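**Which rules should we write down for suturing practice with the robot on tissue?**

Asked by Soudabeh Ahmadpour, in August

I am preparing a short rule sheet for our training room at Domeo. The trainees close an incision with interrupted stitches, using the two robotic instruments. My first draft has 21 rules and everyone complains that it is too long. My main doubt is about loose thread. Must the old strand be removed before the next stitch, or is it enough that it does not cross the incision?
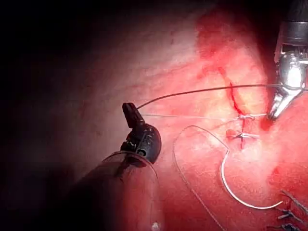 *Dark thread held across the incision, with a long white strand lying below the knots.*

Also, should we forbid one thread colour together with another? I do not find any clear text about this.

---

**Answer by Siebe Visser** (accepted)

I have written such a sheet for Kososance, so I give you what we kept.

- Loose strands go out before the next needle comes in. We do not accept "it is far enough".
- Both instrument tips stay in view when a knot is pulled. If one tip is lost from view, stop the hands first and then move the camera.
- Never pull on a thread when you cannot follow it with your eyes to its end.
- Cut tails are to be of similar length. Write the length in your sheet, otherwise each trainer will teach a different one.

About colours: please do not forbid it. Two colours in one line help the trainer to see which stitches belong to which part of the exercise. You only need to note the colours in the log.

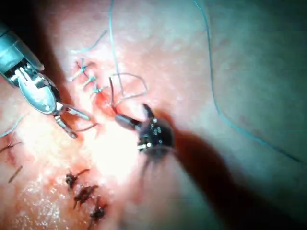

*Light blue stitches above, dark ones below, and the part still open between them.*

In such a situation I would ask the trainee to clear the long threads before continuing. Look also where the shadow of the needle driver falls. It should not lie over the place where you want to put the next stitch.

---

**Answer by palomino_user**

21 is too much, agreed. We have 2 rules on the wall: keep the tips in sight and clean up your thread. The rest is the trainer's job.

> Comment from Soudabeh Ahmadpour: Thank you both. I will try a shorter version on Friday. I will keep the tail length in it.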